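Can a two-arm setup restock a first aid box yet, or is that still a person's job?

Posted Fri 1 August in Shop Floor and Facilities

Our site at Jendatthorpe keeps small medical supply boxes at every line. Each one gets checked by hand: open the lid, take out whatever is used up or out of date, put the replacements in from a tray, close the lid, latch it. It is dull work and it gets skipped. Management has asked whether it could be automated along with the kitting we already do. The kitting cell handles rigid parts in fixed nests and runs well. The supply boxes hold bottles, tubes, packets and crinkly bags in whatever order the last person left them. I need to know whether this is possible today, at what pace, and what I should ask a supplier to prove before we spend anything. We have nearly 800 boxes across three buildings.

4 replies hidden by moderator, 3 shown

fonddale_maint

Possible, slowly, if you control the contents. The lid is easier than people expect and the packets are harder. A rigid bottle with a cap gives the gripper two good surfaces and a shape the vision system can find. A clear packet gives it neither. It reflects the lights, it folds when touched, and its outline changes every time it is set down.

Split the work into stages and get a figure for each:

Pick from tray, rigid item
Pick from tray, soft item
Place into a partly filled box
Remove an item from under another item
Close lid
Close latch

Stage four is where our trial stopped. With one item lying across another, the arm has to decide which to move first and where to park it. 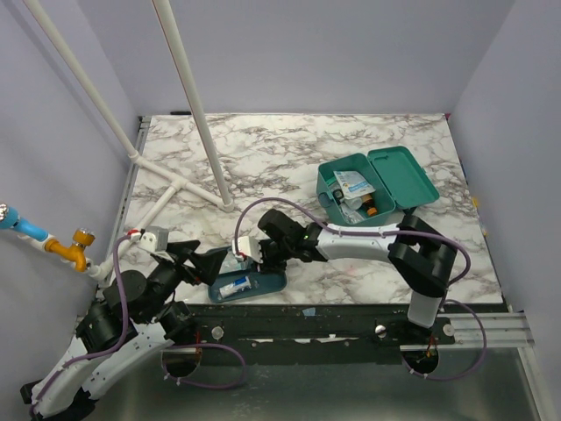 Fonddale Maintenance Automation Group — shared bench notes

The layout we settled on is the same as the one shown: shallow tray at the front between the two arms, box behind it and to the right with the lid laid open. A tube and a clear or pale plastic packet in the tray make a fair first test, one item with a definite shape and one without. The box already has a bottle, a white packet and other containers in it, so placing is a search for free space and can't be taught as a fixed point. Our cell controller treated every place as a new problem, and that is where most of the cycle time went.

In March we ran 20 box refills with the items laid out in the tray by a person beforehand. The arms finished 9 without help. Most of the others stopped on soft packets, either two picked together or one left hanging over the rim so the lid would not seat. A person does the same refill faster and reads the expiry date on the way.

Ask the supplier for unedited runs with your own boxes. Ask who resets the cell between runs and how long that takes.

tallel_user

we looked at this and just bought sealed refill kits, swap the whole box, done. robot not needed

kadlec_cell2

The reply before mine solves the problem by changing it, and I would price that option first. If you still want arms, a few points from the integration side.

Two arms are worth the cost if the box has to be held steady while the other arm presses the latch. If you can clamp the box in a fixture, one arm will do and the programming is shorter.

Check finger width against your smallest gap. Wide fingers hold a bottle well and then cannot open inside a full box. Suction helps with flat printed packets and is poor on wrinkled film.

Cable routing matters more in this job than in kitting. The wrist turns a lot when reaching down into a box, and a loop that is fine over a flat tray can catch on an open lid. Run the full range of motion by hand before you enable anything.

Quote for the inspection separately. Reading a date off a curved tube is a vision task of its own, and suppliers tend to leave it out of the cycle time. Ours was quoted for 4000 picks between gripper pad changes, which we have not reached yet, so I can't tell you if it holds.

For a supply box where a missed item has consequences, I would keep a person on the final check whatever does the packing.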